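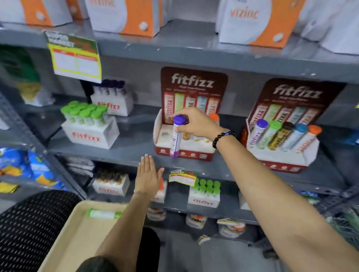
"Put the fizzy stuff at eye level and go make coffee." That was the whole of her training, she says, on her first morning behind the counter at Skuller. She owns the place now. 37 years in the same pharmacy, same street in Brekomness, and she would like it known that the coffee is better.

We talk on a Friday, before opening. She asked me to leave her name out. "They all know who I am anyway."

What does a small-town pharmacist do all day? Phone, mostly. Insurance. Refills. Then the questions, which start the minute the door is unlocked and don't stop. Can I take this with that. Is this rash a rash. My dog ate one of these. "I send the dog people to the vet. They're back in ten minutes wanting to know what I think of what the vet said."

September is the worst. School starts, everybody catches something, and the people who came in over the summer for sunscreen come back for tissues and vitamins. She has opinions on vitamins. "If your doctor told you to take one, take it. If your neighbor told you to, come talk to me first." Does she talk people out of sales? Sometimes. More than her old boss liked. "Folks bring in a bag from home with four bottles in it and it's the same thing in all four. I'm not going to sell them a fifth."

The bag thing is a habit of hers. Bring everything you take, dump it on the counter, we go through it. She doesn't charge. One man brought in a shoebox with cough syrup older than the store's front window.

Money is the part she gets short about. The supplier, Josent, moved its warehouse and now the truck comes 3 times a week instead of every day. So she has to guess. Guess high and it sits, guess low and somebody drives to Singhal for their blood pressure pills, and maybe they don't drive back. Last year 481 prescriptions moved over there. She looked it up, wishes she hadn't. "Some of those people I've known since they were in strollers."

Would she sell? A long pause, then a delivery at the back door, then no answer. I ask again later. "I've had an offer. It was a polite offer." Thats all I get.

What she will talk about is the night bell. There is still one, brass, by the side door, wired to the apartment upstairs where she lives. It rang twice last winter. Once was a father with a feverish baby, and she went down in her robe. The other time was a kid on a dare. "I gave him a look. He's been very polite ever since."

By now there are two people waiting outside and one is knocking on the glass with a key. She checks the clock. Four minutes early. She gets up and lets them in anyway, and teh one with the key wants to know if a person can be allergic to their own couch.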